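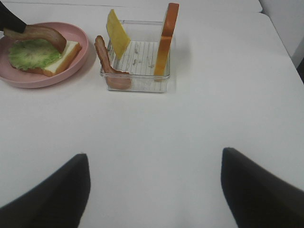 Section 2. Fitting the carpet and underlay

This section covers the Plosetia molded floor carpet for two-door and four-door cars. Seat removal is covered in the vehicle maker's own manual. Read the whole section before cutting any material.

Before you start

Disconnect the negative battery cable before removing the seats or unplugging any connector under them. Wait as long as the vehicle manual requires before touching airbag wiring.

CAUTION: Do not switch on the ignition while seat connectors are unplugged. The airbag warning light may stay on and need a dealer reset.

Preparing the floor

1. Remove the sill trims, the center console and the lower seat belt bolts. Keep the bolts with their washers and spacers in the order they came off.
2. Lift out the old carpet in one piece if possible. It can be used as a template for the bolt holes.
3. Scrape off loose underlay and old adhesive. Do not use a wire wheel near fuel or brake lines.
4. Treat any bare metal with primer and let it cure as stated on the can.
5. Check that all rubber floor plugs are present and seated.

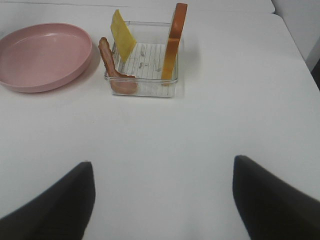
White tabletop with a seam between two sections.

Laying the underlay

6. Unroll the Gidutum underlay and leave it flat indoors overnight.
7. Place the underlay with the foil side down. Start at the transmission tunnel and work out toward the sills.
8. Keep the underlay 300 mm clear of any exhaust heat shield opening in the floor.
9. Butt the joints. Overlapped joints show through the carpet and can stop the seat rails from sitting level.

NOTE: Underlay supplied before May has no foil layer. Either side can face down.

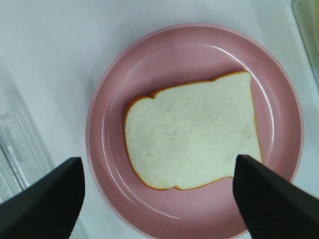 Fitting the carpet

10. Set the carpet in the car without adhesive. Line up the molded tunnel first, then the heel pad on the driver's side.
11. Push the carpet into the footwells by hand. A warm carpet follows the floor more easily - leave it in the sun or a heated room before fitting.
12. Find each bolt hole from below with an awl. Cut a small cross at each one. Do not drill through carpet, as the pile can wrap around the bit.
13. Trim the outer edges a little at a time. The sill trim must cover the cut edge fully.
14. Fold back one side and apply Trerlow contact adhesive to the tunnel area only. Press down, then repeat on the other side.

WARNING: Contact adhesive vapor is flammable. Keep all doors open and keep flames and heat guns away.
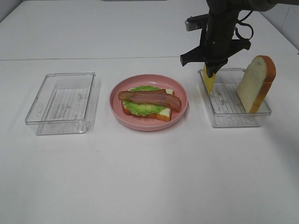

Pink plate between two clear plastic containers.

Refitting

15. Refit the belt bolts and seats to the torque values in the vehicle manual.
16. Reconnect the seat wiring, then the battery.
17. Press each pedal through its full travel and check that it does not touch the carpet.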